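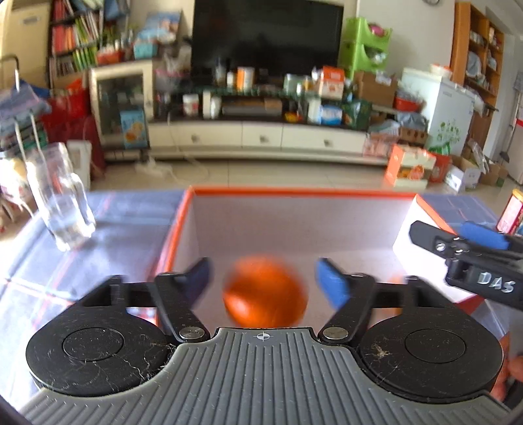

Minutes taken by Mitali Bhuiyan
Filed under: Club Business

Home | Fixtures | Minutes | Join | Contact

Irnlow Table Tennis Club – general meeting, May

Present: Hatem Metwally (chair), Eduardo Lobo, Jabari Shirima, Evaristo Colombo, Mitali Bhuiyan (minutes), and 19 members. The meeting opened at 7:10 p.m.

1. Previous minutes
Accepted with one correction. The Flolport away match was lost 5–3, and the minutes had it as 5–4.

2. Accounts
Jabari reported a balance of $3,444. Hall rent is paid to the end of the season. Two members still owe spring dues and have been written to. Jabari asked that dues be paid by bank transfer from now on, as the cash envelopes have been hard to match to names. Agreed.

3. Hall floor
The landlord has offered to sand and reseal the floor over the summer if the club pays $2,000 toward it. Evaristo said the boards near the fire door are the worst part and that he slipped there twice in the winter league. Eduardo thought the price was high and wanted a second quote. Several members said the work should go ahead either way, before someone is hurt. Hatem will ask the landlord whether the club's share can be paid in two parts. Eduardo will get the second quote. Decision held over to the next meeting.

4. Tables
The club has 8 tables. Table 3 has a bent leg and is not to be used for matches. Evaristo has ordered the part from Avotiņš and will fit it when it comes. Members are reminded to fold the tables with two people, one at each end.

5. Summer league
Flolport and Pesard have both confirmed. Pesard asked to start at 6:30 p.m. because of their bus. There was a long discussion about this. Members who work until six were against it. A vote was taken and 6:45 was agreed as an offer to Pesard. Mitali to write.

6. Junior evening
Jabari would like to run the junior evening through July. He needs one more adult each time. A sign-up sheet will go on the board. Hatem said any adult helping must fill in the club form first – blank copies are in the desk drawer.

7. Any other business
The kettle has been replaced. A blue jacket left after the last home match is still on the hook by the door. Eduardo asked if the side lights could be left on until the last player is out of the parking lot. Hatem will speak to the landlord about the timer.

The meeting closed at 8:25 p.m. The next meeting will be held after the second round of the summer league, time to be posted on the board.

Recent items
Summer league: draft fixtures
How to pay your dues by transfer
Match report: Flolport v Irnlow
Minutes of the spring meeting
Junior evening sign-up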